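Call for participants: remote operators for a tabletop manipulation study

The Løken group at Windeneo is looking for 14 people to take part in a paid study on how operators learn to control a robot arm from a distance. No experience with robots is needed. We are as interested in people who have never touched a controller as in people who use one every evening.

Background

In August we finished the first round of the study. Operators moved toy food on and off a plate using a single arm with a two-fingered gripper, and we recorded 1,786 attempts. The main result was that operators who were shown their own failed attempts before the second session improved more than operators who were shown only good ones. The group was small and most of them were engineering students, so we want to repeat the work with a wider mix of people.

The task has not changed. The toys, the plate and the clear walls are the same for everyone.

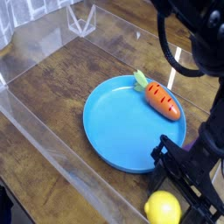
What you will do

You will come in for five sessions. The first is mostly practice. In the others you will work through a list of short tasks read out by a member of the group, such as picking up the carrot or putting the lemon on the plate. Some operators will review recordings between sessions and some will not. You will be placed in one group or the other by lot.

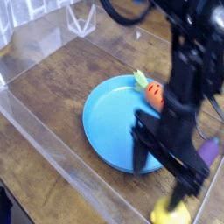

We ask you to fill in a short form after each session about how tired you were and how much control you felt you had. Please fill it in before you leave the building. Forms done at home the next day gave us trouble in the first round.

Your hand movements on the controller and the motion of the arm are recorded. Your face and voice are not. Recordings are stored under a number.

Who can take part

You must be 18 or older and able to use both hands. Glasses and contact lenses are fine. If you took part in the first round, or if you have worked on the Wundcombe controller, we can't include you.

Payment

You will be paid $300 after the last session. If you stop early, you will be paid for the sessions you finished. 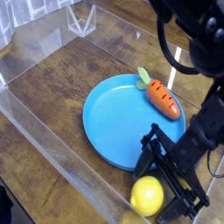
Gripper between the plate and the lemon, Zetska setup.

How to apply

Write to Corina Husar at the study desk with your name, your age and the times you are usually free. Tell us whether you are left- or right-handed. Applications close December 6, 2025. Questions about the method or the first-round results should go to Hjørdis Hellström, who runs the analysis.

© Windeneo, Løken group | Contact | Privacy | Back to top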